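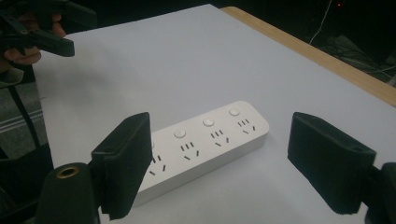 White power strip with push buttons beside the sockets.

Adding Up the Load on a Power Strip

1. Find the maximum wattage on the rating label. The Carnura strip used for this page is rated at 3,633 W.

2. List each appliance and its wattage from the nameplate. If only amps are given, multiply by the supply voltage.

3. Add the figures. A heater at 2,977 W and a monitor and dock at 293 W come to 3,270 W – under the limit, but with little margin.

4. Move the heater to its own wall outlet. Heating appliances do not belong on a strip at any wattage.

5. Repeat the sum whenever a device is added.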